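MacKinnon Long Blocks - Red and Green Set
Home > Play & Learn > Building > Blocks
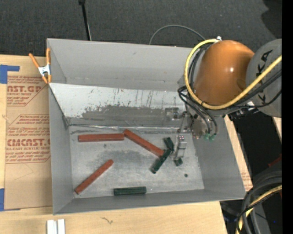

We've stocked a lot of building blocks over the years and these are the ones our own kids keep going back to. The idea couldn't be simpler: long red blocks and small dark green ones, and that's the whole set. The red ones span, the green ones prop, wedge and stack. Give a four-year-old a handful of each and you'll have a bridge in no time (and a gate, and a bed for a very small dinosaur).

What we love most is the colour. The red is a proper brick red, warm and a bit earthy, and the green is deep enough that the two look terrific together. They're easy to tell apart at a glance too, which makes pack-up time a sorting game if you play it right!

How we store ours
Skip the lidded box. A big open bin with sloping sides is so much better - kids can see everything, reach right in, and tip the lot back when they've finished. Ours has a few scuffs on the bottom by now and is all the better for it. Blocks only need to go in, they don't need to be lined up.

Good for
Ages 3 and up
Kitchen table, rug or classroom bench
Mixing with other blocks you already have at home

Care
Wipe with a damp cloth and dry straight away. Don't soak them or put them in the dishwasher. If a corner gets rough, a few strokes with fine sandpaper will bring it back.

Ordering
Sets are packed at our Brisine shop and usually leave within 3 business days. Pick-up is free, just choose it at checkout and wait for our text. We take Visa, bank transfer and cash over the counter. Play centres and kindies wanting several sets, please ring first so we can put enough aside. The next delivery is due in November.

Item code: 3000-16

Customer comments

Calum Chisholm, October 15, 2018
Bought these for my daughter's birthday and ended up on the floor with her for most of the afternoon. She uses the long red ones as roads and the green ones are houses, or sheep, depending on the day. Would happily get a second set. Do they work with the Zerkevus ramps?

Reply from the shop
They do, Calum! The long red ones sit nicely under the top end of the ramp, and you can use the green ones to change the slope. Have fun with it, and give the sheep our best.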